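## Storing and Reusing Shopping Bags

*Household Guidance Sheet, Avus Residents' Office. Revised 9 April 2025.*

Residents are asked to keep clean carrier bags for a second use wherever practical. Bags should be emptied fully, shaken out over a sink, and checked for receipts and produce stickers before they are put away. 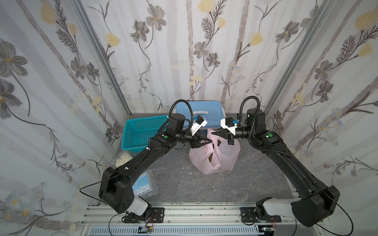 A bag that has held raw meat or fish should not be kept. Bags that have held dry goods may be stored as they are. Any others should be wiped with a damp cloth and hung open until dry.

To fold a bag, lay it flat, press the air toward the handles, and fold it lengthwise 3 times. Roll from the base and tuck the handles under. Rolled bags fit upright in a shallow drawer, and one drawer is enough for most kitchens.
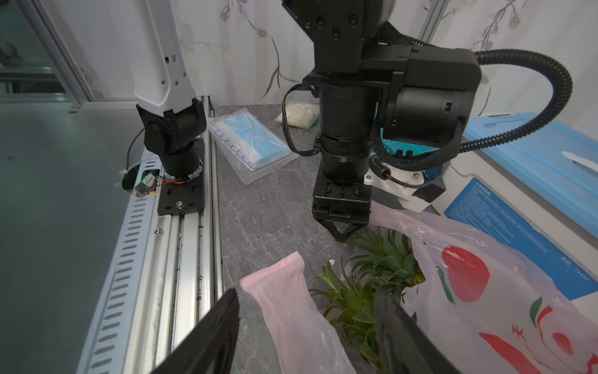 *Pineapple leaves beside a pink bag on a marble-patterned tabletop.*

Produce with sharp leaves or stems should be packed last, with the points facing up. Heavy items belong at the bottom, divided between 2 bags if the handles begin to stretch.
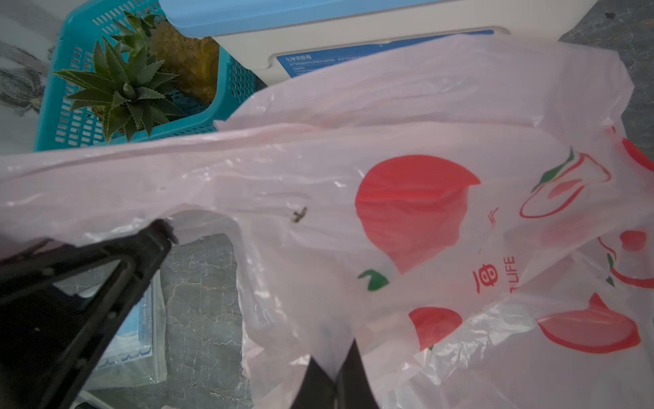 Sorting by thickness makes stored bags easier to use. Heavy bags are suited to return trips to the market, and medium ones to shoes or damp swimwear. A thin, wrinkled bag, such as the pink one with the red and green fruit print, is best kept for lining a small wastebasket. Bags with holes go in the collection bin at the Findis entrance, which is emptied every 4 weeks until September.

Questions may be directed to Murray Grewal, extension 566.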